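Clandberg Bench Kit: Set-Up Guide for Home and Shared Workshops
Section 6. Plate and cup check

Do this section after both arms have been bolted down, homed and leveled (Sections 3 to 5). The check uses one plate and one light plastic cup. Keep the emergency stop within reach of your free hand. 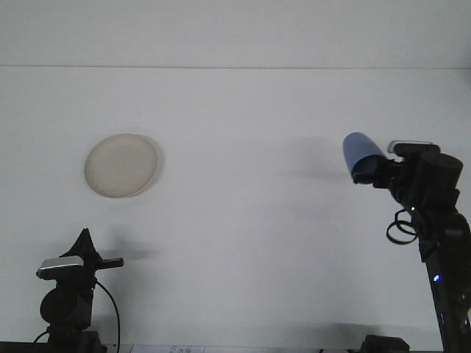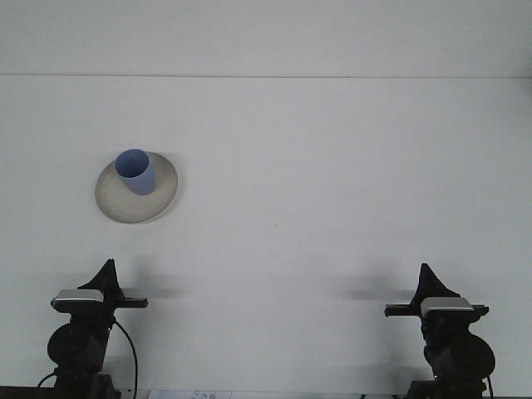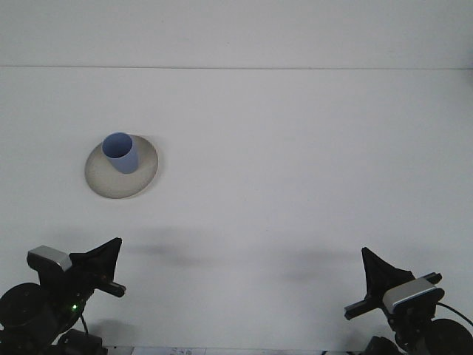
Marking out the table comes first, before any program is loaded. Wipe the surface, set the base plates to the lines from Section 3, and tighten the four clamp bolts on each. Check that the two grippers can both close fully without touching each other. Then set the plate toward the back of the table and to the left, well beyond the left gripper, as it is set here, and leave the middle and right of the table bare. The right arm does the carrying in this section. A pale table and a plain back wall make the edge of the plate easier for the wrist camera to find, but soft shadows from the arms will still fall across the surface, so run the exposure step below with the arms in their working position.

6.1 Setting the exposure

1. Switch on the room lights you plan to work under. Close blinds if direct sun reaches the table.
2. Open the Asel control panel and choose Camera, then Manual.
3. Set the frame interval to 200 ms for this check.
4. Lower the exposure until the rim of the plate shows as a clean line on the monitor.
5. Save the setting under a new name. Do not overwrite the factory file.

Note: If the shadow of an arm is picked up as an object, move the lamp higher before you change anything in the software.

6.2 Teaching the pick

1. Lay the cup on its side at the right of the table, with the open end toward the plate.
2. Put the right arm in hand-guide mode and bring the jaws over the closed end of the cup.
3. Close the jaws in small steps until the cup no longer slips. Record the grip value. Ours settled at 791 on a scale of 1000.
4. Raise the cup clear of the table and record the point.

Caution: Do not go above 850 with thin plastic. The wall will crease and the cup will not stand straight afterward.

6.3 Teaching the place

1. Move the cup across at the height you recorded. Leave the left arm parked.
2. Turn the wrist until the mouth of the cup faces up.
3. Lower the cup until the base meets the plate. Stop at first contact.
4. Open the jaws fully, wait 2000 ms, and back straight out.
5. Record each point and save the sequence.

Note: The cup does not have to land in the center of the plate. Anywhere with the whole base inside the rim counts as a pass.

6.4 Running the check

1. Set the speed to the lowest level and clear your hands from the table.
2. Run the sequence once with no cup.
3. Run it again with the cup. Watch the cable at the wrist and stop if it pulls tight.
4. When the slow run passes, raise the speed one level and repeat.

If the cup tips as the jaws open, the place point is too high. Lower it by one step and run again. If the plate slides, the point is too low.

Caution: Anyone sharing the bench must be told before a run starts. Hang the red tag on the power switch when you leave the arms unattended.

Related sections
Section 5: Homing and leveling
Section 7: Using both arms together
Yang gripper pads: fitting and wear
Brostiditz power supply: fuse chart

Reader comments

Jolán Kelemen
Step 3 in 6.3 took me most of Thursday evening. My plate has a taller rim and the jaws kept catching it on the way out. Backing out higher fixed it.

benchrat
Does the grip value carry over if I swap the pads? Mine are the older ones.

Jolán Kelemen
No, I had to teach it again after changing mine in May. The new pads are thicker.

tmo_garage
The frame interval resets on my panel after a power cut. Worth checking before each session.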